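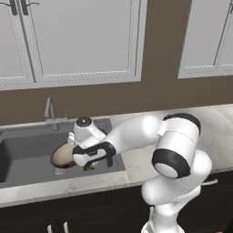

Section 4. Running your first sink task in the simulator

By now you should have the Trunside simulator installed and your club login working. If you don't, please go back to Section 3 and take your time with it – plenty of us needed a second try, and there is always somebody at the Monday meeting who is happy to sit down with you.

In this section you will load the kitchen, wake up the arm, and steer it through a pick-up by hand. You won't be writing any code yet. We like new members to drive the arm themselves for a while first, so that when you do get to the scripts in Section 5 you already have a feel for how the elbow and wrist move together.

Loading the kitchen

1. Open Trunside and choose Load Kitchen from the Start menu. The first load can take a few minutes on the older club laptops, so go get a drink of water and don't click anything twice.

2. When the list of kitchens comes up, pick Galang. The other one, Ponance, has a narrower counter and is saved for the December challenge.

3. Under Task, choose Sink Pick-Up. Leave the Seed box at 14 for now. Everyone starts on the same seed, and that way your objects land in the same spots as your partner's and you can compare notes.

4. Press Reset once. The arm should fold itself up and come to rest.

Note: If the arm appears but the kitchen stays gray, close the program completely and open it again. Pressing Reset over and over won't help, tempting as it is.

Moving the arm

5. Turn the speed slider all the way down to 2. You can bring it up later in the season, but please don't do it today!

6. Hold the left stick forward to bring the hand out over the sink. Watch the elbow as well as the hand. Beginners stare at the fingers and then wonder why the forearm has bumped into the faucet.

7. Once the hand is over the basin, tilt the wrist with the right stick until the fingers point down at the object you want.

8. Lower the hand slowly, stopping just short of the floor of the sink. Close the gripper with the trigger, and squeeze gently.

9. Raise the hand straight up until the object is well clear of the rim, and only then move it sideways to the counter.

Caution: Never drive the fingers into the bottom of the basin. The simulator will let you do it, and all you'll lose is a run, but the real arm in the Nostden workshop is far less forgiving and the habit is a hard one to break. A floor contact costs you 12 points on the practice sheet.

Note: Rounded things like to slip out sideways. If yours does, open the gripper, back off a little, and come in again with the fingers across the narrow side.

Saving your run

10. Press Save before you press Reset. Reset clears the run for good, and we can't get it back for you.

11. Name the file with your initials and the run number, and drop it in your team folder. Each team has room for 130 runs, so you can keep the messy ones too. They're often the most useful when we sit down to talk about what went wrong.

If you get stuck on any of this, leave a message for Leen Haddadin on the club board and attach your saved run. She'll want to know which kitchen and which seed you were using, so put those in the message as well.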